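Pressemitteilung

Mudach, 12. Dezember 2023

Wer spült eigentlich bei euch? Unser Nachbarschaftstisch in Mudach geht ins zweite Jahr

Ich fange mal mit dem Wichtigsten an: Es geht weiter! Der Nachbarschaftstisch kocht auch im kommenden Jahr, und zwar wieder im alten Saal von Pletmont, mit langer Tafel, zu viel Reis (immer zu viel Reis) und hoffentlich genauso vielen Leuten wie beim letzten Mal. 184 Anmeldungen hatten wir für das Herbstessen, und gekommen sind dann etwa 200. Ich stand mit der Suppenkelle da und habe nur noch gestrahlt.

Neu ist die Reihe »Reihum«. Jeden Monat übernimmt ein anderer Haushalt den Speiseplan, wir kümmern uns um Einkauf, Töpfe und Abwasch. Den Anfang macht im Februar Edileuza Camargo mit schwarzen Bohnen, Farofa und einem Orangensalat, für den ich persönlich jede Verabredung absage. Danach kommt Somkiat Suksawat mit Curry dran. Die Schärfe wird noch verhandelt, ich bin für mutig. 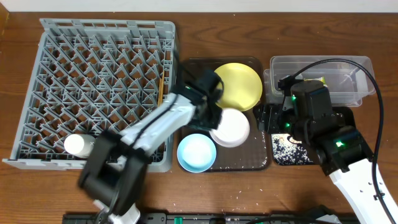

Spülkorb, Tablett und Vorratsbox auf dem Holztisch. Foto: Nachbarschaftstisch Mudach

Gegessen wird ab 18 Uhr, geschnippelt wird ab dem Nachmittag, und wer mitschnippelt, isst umsonst. Alle anderen zahlen acht Euro, Kinder gar nichts. Bitte bringt eure eigenen Dosen für die Reste mit, beim letzten Mal sind uns die Gläser ausgegangen, und dann haben wir Linsensalat in Kaffeebechern verteilt (ging auch, sah aber wild aus).

Ach ja, der Abwasch. Darüber haben wir im Team länger geredet als über das Essen. Bisher blieb er an denselben zwei, drei Leuten hängen, und das fand ich nicht schön. Ab sofort gibt es pro Abend 2 Spülschichten, die man gleich bei der Anmeldung ankreuzen kann.
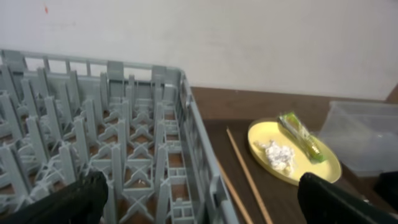 Yu-ting Fang findet, das hätte man schon vor einem Jahr so machen müssen, und wünscht sich obendrein Musik für die späte Schicht. Bekommt sie! Ho-yin Ko stellt die Liste zusammen, Wünsche nimmt er am Eingang entgegen.

Beim Gemüse bleiben wir bei der Gärtnerei Chou, die uns krumme Möhren und alles, was sonst liegen bliebe, zum halben Preis überlässt. Das Brot kommt vom Backhaus Skutadstead.
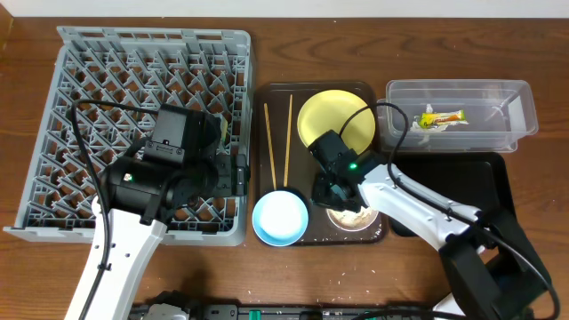 Dazu suchen wir noch jemanden mit Lastenrad, der die Kisten am Vormittag abholt, denn mein Kofferraum riecht inzwischen dauerhaft nach Lauch.

Anmelden könnt ihr euch ab sofort am Aushang in Pletmont oder telefonisch bei Chia-hao Sin, der auch Fragen der Presse beantwortet und Allergien notiert. Wer über uns berichten möchte, ist herzlich eingeladen und bekommt natürlich einen Teller. Die Speisepläne für die ersten Abende hängen ab Januar aus.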